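**Fovundale Reading Survey: Data Card**

The Fovundale Reading Survey records the borrowing habits of adult library members in the towns of Munberg and Ornier. It is maintained by the Agudelo Library Trust. Questions of content should be addressed to the survey editor, Friederike Voß.

## Contents

The release contains 3,000 loan records from 16 branch libraries. Each row describes one loan. Titles are given as they appear in the branch catalog, including known misspellings.

| Field | Meaning |
|---|---|
| `branch` | Branch code, two letters |
| `subject` | Shelf subject at time of loan |
| `days_out` | Days between loan and return |
| `renewed` | Number of renewals |

Subject headings follow the older Munberg scheme. Puzzles, games and hobbies share one heading. 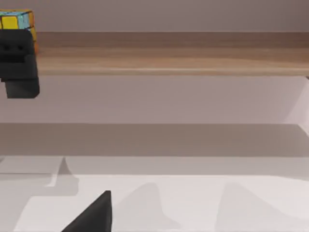
Branches in Ornier adopted a newer scheme in February, and their records have been converted back to match. In 136 rows no conversion was possible, and `subject` is blank.

## Limits

Member names, ages and addresses were removed before release. Loans between branches are listed under the lending branch only. Items never returned have no value in `days_out`.

## Use

The data may be used for teaching and study. Corrections are accepted in writing and appear in the next release.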